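Yook folding drying rack, four months in

I bought the Yook rack in March to replace a wire one that had lost two of its feet. We are three people in a second-floor apartment in Jatholm with no balcony and no dryer, so the rack is up five or six days out of seven. I paid 57 dollars for it at Ceston, the housewares store by the bus station. The same store had a cheaper model at 29 dollars, which I also looked at and will come back to below.

What you get

The rack comes flat in a long carton. There are two wings, a center section and a lower shelf for small things. Assembly means pushing four plastic feet onto the legs and snapping the shelf supports into place. It took less time than flattening the carton. The instruction sheet has drawings only, and the third drawing shows the shelf supports upside down. If the shelf slopes toward you when you are done, take the supports off and turn them over.

The rails are coated steel. The hinges are plastic with a metal pin through them. The wings lock in two positions, flat and angled up. I keep them flat for shirts and angled for anything long.

Daily use

The Yook holds one full load with space between the pieces. It will take a load and a half if you double up socks on the lower shelf, but then the middle of the rack dries slowly and you have to turn things. Bath towels are fine on the top rails. Jeans are fine if you hang them from the waistband over the outer rail. A fitted sheet for a double bed has to be folded once, and the folded part stays damp until the next morning.

I set it up in the hallway outside the laundry alcove, which is the only spot where it can stay open without blocking a door. With both wings out, you can still walk past on one side.
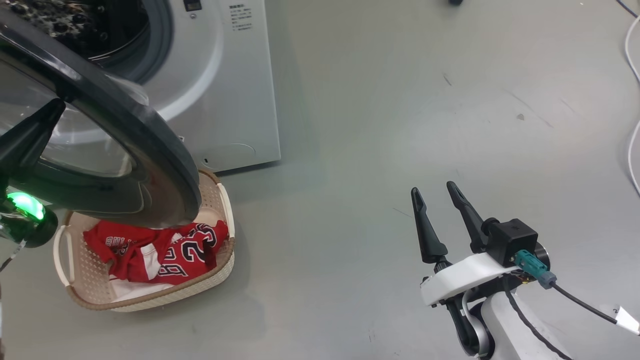 Height is the best thing about this rack. The old one came up to my knee and everything on it had to be hung from a crouch. The Yook's top rails are level with my hip, and most of the bending is gone. What is left is at the machine itself. Ours is a front loader, and when the round door is swung wide open its lower edge hangs over the woven basket on the floor, so I pull the wash down into the basket and lift the whole thing onto the center rails to hang from there. The rails take the weight of a basket of wet towels, though they bow a little while it sits there. I would not do this on the 29-dollar model. I pressed on its center section in the store with one hand and it gave more than I liked.

Stability is good on the flat. The rack stands on our vinyl floor without creeping. On carpet it rocks when one wing is loaded and the other is empty, so load both sides as you go. My neighbor Umut Ersoy has the same rack on a rug and his fell over once with a winter coat on it. Nothing broke.

Folded, it is thin enough to go behind a door. It does not stand up on its own when folded, and it has no strap or hook. I put a screw hook in the wall and hang it by the top rail.

Problems so far

One of the wing locks got stiff in May. Wiping the hinge and adding a drop of sewing machine oil fixed it, and it has not come back.

The coating has chipped in two places on the lower shelf, where the supports rub. There was a small rust mark on a white pillowcase in July. It came out in the next wash. I covered both chips with clear nail polish and moved the light-colored things to the top. Coating that wears through in four months is the main reason I can't rate this higher.

The feet are the other weak part. They are pushed on with no screw, and they come off when you drag the rack. Lift it instead – or do what Tülin Gündoğdu at the Ceston counter told me to do and put a turn of electrical tape around each leg before you push the foot on. Mine have stayed put since then. She also said replacement feet can be ordered, a bag of four, without the receipt. I have not needed to try.

Compared with the Bukton

My brother-in-law Selim Aydoğan has the Bukton tower rack, the tall one with three levels and wheels. It holds more than the Yook and takes up less floor. It rolls easily, so he fills it in the bathroom and moves it to the bedroom window. The levels are close together, though, and adult shirts have to be draped in half. Long things touch the level below. For baby clothes and kitchen towels I would pick the Bukton. For sheets, jeans and bath towels, the Yook.

Who it suits

Buy it if you hang full loads indoors, have a bit of hallway or spare room, and are tired of crouching. Skip it if your only space is carpeted, or if you need to roll the rack while it is loaded.

Four stars out of five for use, three for finish. The warranty is one year and covers the hinges and locks. It does not cover the coating.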